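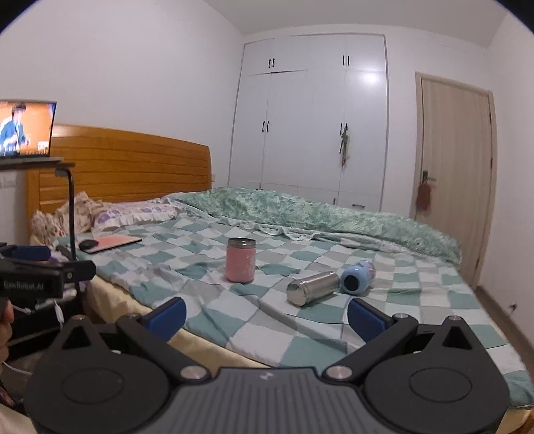 December 10, 2020

Handheld work, bedroom set. Bottles and mouse tasks on the bed. Checkered sheet wrinkles a lot, fingertips want to drag the fabric when you go in low. Go in from the side on anything lying down.

Silver bottle is the hard one. Shiny, rolls toward whatever dip is nearest. Pink jar standing up = easy.

Target from Mesitz is 700 clips by March. We have 193. Kerstin thinks fine, I dont.

Talked w/ Faraji about the sorting line at Strand. Borisora arm does the bottle infeed there now, 2 people per shift moved off it to checking and restocking. His wrists are better. He misses the talking, you cant really chat across the cell fence. Svenja wants the rota redone so nobody does checking a whole shift. Agree. Eyes go after an hour or so.

Gudrun asked who signs off when the arm drops one. Still no answer from Morent. Needs to be written down before training, not after.

Nabila: thumb sore after 100 grasps. Swap hands or swap poeple. Put a break in the sheet.

To do
- ask Morent again re sign-off
- rota draft to Svenja
- more lying-down bottles, fewer upright
- tighten pivot screws, check both units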